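Bread Waste in Shared Student Kitchens: Report of a Semester Project 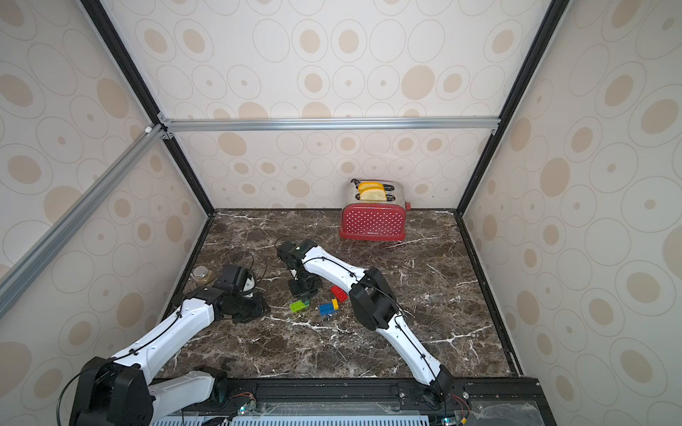

Author: second-year student, Household and Food Studies, Flultstead College

1. Why I chose this subject

When I moved into the Tangen residence I noticed that the garbage bin in our kitchen was very often full of bread. There were half loaves still in the bag, the two end pieces, and rolls which had become hard. In my family bread was almost never put in the garbage. My grandmother made soup from it, or she dried it in the oven and kept it in a tin. So I wanted to understand why so much bread is wasted in a house where most students say that they have little money.

My question for this project was: what makes students in shared kitchens throw bread away, and can simple changes in storage reduce it?

2. Background

Bread gets old in two different ways, and people often mix them together. The first way is staling. The starch in the crumb slowly changes its structure after baking, and the bread feels dry and firm even when most of the water is still inside. This process goes faster in the refrigerator than at room temperature. In the freezer it almost stops. The second way is mold. Mold needs moisture and it likes warm places, so bread in a closed plastic bag near the stove can become moldy quickly.

Stale bread is safe to eat. When it is heated, for example in a toaster, the starch becomes softer again for a short time and the slice is pleasant. Moldy bread is another matter and must be thrown away, also the slices that look clean, because the threads of the mold can go deeper than the eye can see.

I read several household guides from our library for this part. Most of them agree on the refrigerator, but older ones still recommend it. I think this is one reason for the confusion.

3. Method

The Tangen residence has four shared kitchens. I asked all of them to take part and they agreed. In October each kitchen received a separate paper bag for bread waste. I emptied the bags every Monday at 7 in the evening and weighed the contents on a kitchen scale. Sandwiches with filling were not weighed, as it was difficult to separate the parts.

In the first period I did not change anything. Before the second period, which had the same length, I put a short sheet of advice on the wall of each kitchen and gave each one a roll of freezer bags. The sheet said:

Slice the loaf on the day you buy it.
Keep what you will eat in two days in a paper bag or a bread box.
Freeze the rest in small portions.
Toast slices directly from the freezer.

I also had short talks with residents while they were cooking. I did not record these talks, I only wrote notes afterward.

4. Results

In the first period the kitchens together threw away 951 grams of bread per week as an average. In the second period the average was 364 grams per week. The best single week had 280 grams, but in this week many residents had traveled home, so I do not want to give it too much meaning.

The kitchens were not equal. The kitchen on the ground floor improved very much, and the one on the top floor almost did not change. Its freezer is small and was already full of frozen pizza and ice, and the residents told me there was no room for bread. I should have looked at this before I wrote my advice.

From the talks I learned that the size of the loaf is an important reason. The store nearest to us, Hukus, sells mainly large family loaves, and one person can hardly finish a loaf like this before it is old. The bakery on Plirlow Street sells half loaves, but it closes before the evening lectures end. Several students also said that they believed dry bread was "bad" and they did not want to take a risk with it. Others keep all bread in the refrigerator because their parents do so.

One thing surprised me. Many residents did not know that a frozen slice can go into the toaster without thawing. After they had tried it, some of them told their neighbors – this probably helped more than my sheet on the wall.

5. Weak points of the project

The periods were short, and the participants knew that their waste was weighed. It is possible that some of them put bread in another bin, or were more careful only because of me. I also had no control group. If I did the work again, I would leave one kitchen without advice to compare with.

I cannot say which part of the advice had an effect. The bags were free, and maybe people used them for this reason only.

6. Recommendations

For the residence, I suggest to keep one drawer of each freezer for bread, with names written on the bags. The top floor needs a larger freezer first. I have also asked Hukus if they could order smaller loaves during the semester, and I am still waiting for an answer.

For residents who prefer not to freeze, old bread can be used for croutons, bread crumbs or French toast. I left my grandmother's soup recipe in the ground floor kitchen – it needs onions, broth, a little caraway and any bread that is dry but clean.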